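Chapter 4
The Match Report and the League Table

Before you read

Think about the last sports result you heard. Did you know only the score, or did you know also what the score meant for the two teams? In this chapter we study how these two kinds of knowledge are connected.

4.1 A score is a small piece of information

On a wet Wednesday in November, Brillcombe played at home against Temba and won 2-1. For the supporter who stood behind the goal, this was a complete story. For the person who keeps the records of the league, it was one line among many lines. Both of them are right, and a student of sports writing must learn to work for both readers.

The usual match report begins with the result and the most important moment. After this it goes back to the start of the game and follows the play in order. In the Brillcombe match the winning goal came three minutes before the end, so most writers would put it in the first sentence. If the goal had come in the first half, the writer would have to choose something else, for example a missed penalty or a good save.

4.2 What the table adds

The league table tells us how much a result is worth. Before the match Brillcombe had 27 points and Temba had 30. A win gives three points, therefore the two clubs finished the evening level. When clubs are level on points, most leagues look first at the goal difference, that is, goals scored minus goals received. Some leagues look first at the matches between the two clubs. You should always check the rules of the competition before you write which club is higher.

Attendance figures also belong to the report. The crowd at Brillcombe was 2628, while Jemus, in the same division, rarely has more than 1000 people at a home match. A number like this says little when it stands alone. Put it next to the usual crowd of the club and the reader understands it quickly.

4.3 Past meetings

Many previews include the record between two clubs. This record is useful, but it must be used with care. Brutell did not lose to Jemus for six seasons, and in this time both clubs changed almost all their players. In the next section we will look at which past results can help the reader, and how far back it is reasonable to go.

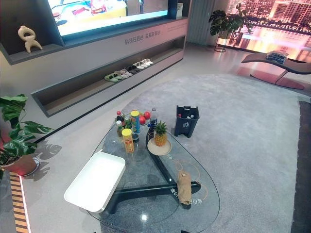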